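Les portions « raisonnables », vraiment ?

18 mars 2021

On me vante partout les mini-formats : on mangerait moins, donc mieux. Je veux bien, mais j'aimerais savoir qui a vérifié. Mon amie Yuzuki Sasaki a essayé pendant tout le mois de juillet. Résultat, elle ouvrait 2 sachets au lieu de piocher dans le grand, et la poubelle jaune débordait.

Le prix, parlons-en. À l'épicerie Czerwiński, le petit paquet revient environ 40 % plus cher au kilo que le grand. L'étiquette le dit, en caractères minuscules, tout en bas. Je ne crois pas au complot, je crois aux marges.

Reste l'argument du goûter dans le cartable. Soit. Une boîte en fer et dix biscuits faisaient pareil chez ma grand-mère, et elle n'appelait pas ça de la maîtrise des apports.

Je relirai volontiers une étude sérieuse si quelqu'un en a une. Les brochures des fabricants, j'ai déjà donné.

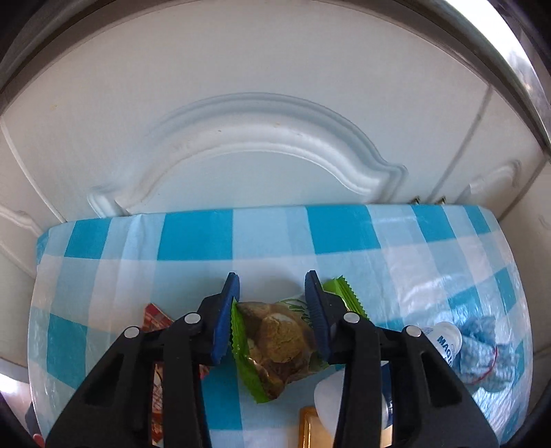

Billet n° 947
Petit sachet sur nappe à carreaux bleus et blancs. Les commentaires restent ouverts, même aux fâchés.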